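### 4.2 Evaluation of the Trovden kit

The Trovden kit is sold as a complete package for recording manipulation demonstrations by hand. One box contains a pair of hand-held grippers, the mounting plates, a calibration board and a license for the recording software, which is called Akden. We bought two boxes at the normal price and received no support from the seller beyond the public manual. All tests in this section use software from the release of September, with the default settings except where we say otherwise.

We compared the kit with the Clultomard gripper, which our laboratory already used for the experiments in Section 3. Both tools were given to the same operators, on the same table and with the same set of household objects. The set includes small lidded food containers, because in our earlier work a round and smooth body was difficult to hold with hard fingers. A typical approach to such a container is given in Figure 3. Each operator had a practice period of 7 minutes with each tool before the recording started, and the order of the tools was changed between operators.

In total we kept 2528 demonstrations. A demonstration was removed when the tracking was lost, when the object fell from the table, or when the operator asked to repeat it. The first reason was the most frequent for the Trovden kit, and it happened mostly near the shelf. The manual recommends to keep both grippers in view of each other, but it does not say how long the tracking can continue without this. We think the seller should add this information.

The mechanical quality is good for the price. The finger movement is light, and the operators reported less tiredness in the hand than with the Clultomard tool. On the other side, the finger pads are a weak point. After 2000 closing cycles on our bench the edges of a new pair started to separate, and the replacement pads must be ordered together with the full finger set - this makes a small repair expensive. Pads cut from Pruvost foam sheet fit well after trimming, and we used them for the last part of the recording.

Export from Akden was stable. The files could be read by our training code after one small change in the time stamps, described in Appendix B.

**Figure 3.** Approach to a lidded container with a hand-held gripper.

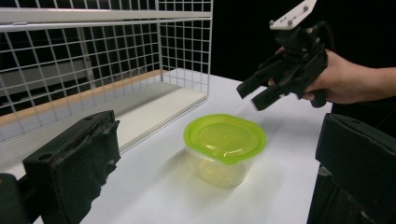
Can the finger pads be replaced without sending the gripper back to the seller?

The operator can change them in the laboratory, but original pads are sold only with the full finger set. Foam sheet cut to size is a cheaper option and worked well in our tests.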